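4.2 The small clear bottle
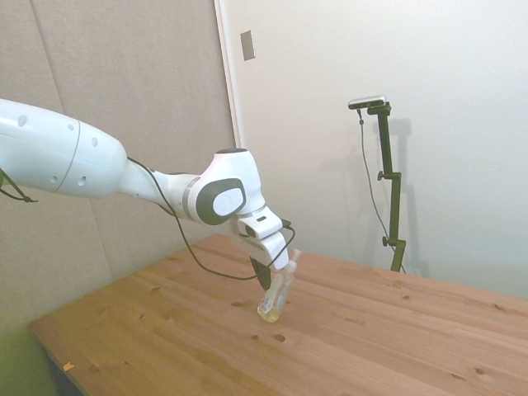 Of the 153 household items our participants were asked to put away, few caused as much trouble as the small spray bottle. A saucepan has a home. A spray bottle has opinions about where it might live, and so did everyone in the Sollard households, usually at the same time.

We asked 67 adults to clear a table at their own pace and say where each item belonged (see Crabtree and Maurya for the full script). Bottles with a printed label were placed faster than bare ones, although over 30 participants admitted in the interview that they had not read the label. Color seems to have done the work for them. Pale yellow liquid was called "kitchen" by some and "bathroom" by others, and 7 people declined to guess.

Figure 3. A labeled spray bottle holding pale yellow liquid, upright on the pine table.

Parsons would call this a failure of sorting. We are inclined to call it a Tuesday-night cupboard under the sink, and we return to it in Section 5.

Contact: Lies Hoekstra, Galindo Home Studies Group | Back to top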